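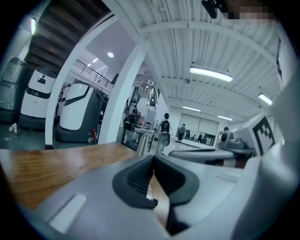 Briltison Group, Orolstead – Data Collection Section

Figure 2. View from the hand-held gripper beside a wooden tabletop. The finger pads are at the bottom center and the square marker is at the right.

3.2 Gathering the examples

All examples were gathered by hand with the gripper tool described in Section 2. The person holding it carried out each task at normal speed while the camera on the tool recorded. No robot arm was used at this stage. We collected 2,679 examples at two sites, Kutevville and Sotomayor, over three weeks in December.

The view is wide, so each recording takes in much of the room as well as the work surface. In Figure 2 the tabletop fills only part of the left side, and parked service robots, people and ceiling lights are all in view. We did not crop these areas out. A model trained on the full view has to learn which parts matter for the task – the finger pads and whatever lies near them.

Recordings in which the marker could not be read were dropped before training. The remaining files were split by site, as set out in Section 3.3.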